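About Irner Play Kitchen

We are suspicious of "about us" pages, including the ones we have written before. Most of them promise that a child will be transformed by Tuesday-morning crafts or the right kind of spoon. We make no such promise.

Irner is a small school for pretend cooking and table play. We opened in two rooms on Minov Street with 11 children, and this year there are 193 on the rolls. We don't take that as proof of anything. Parents like a place that is close to the bus.

What we do have is a white table, plates and bowls in strong colors, play food and modeling clay. Children sort it, serve it, move it from dish to dish and argue over what it is. Some visitors ask where the learning materials are kept. Those are the learning materials.

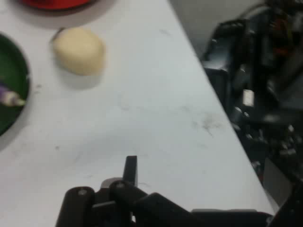
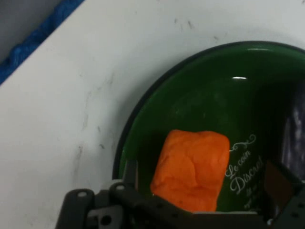 On the white table: green dishes, and things to put in them.

The tabletop is scuffed and smudged. We were once quoted 900 dollars for a new one with a "stay-bright" finish, and we doubt it would have stayed bright past March.

We have also looked hard at the Chmielewska sorting method and the Trullska play sets, both of which come with thick handbooks. We kept a few ideas about setting out fewer things at once and gave the handbooks away. A lump of clay in a bowl seems to hold a child's attention about as well as anything with a chart attached — and it costs less.

If you are thinking of enrolling, come and watch a session first. Ask rude questions. We ask them of each other.

Page last updated February 2024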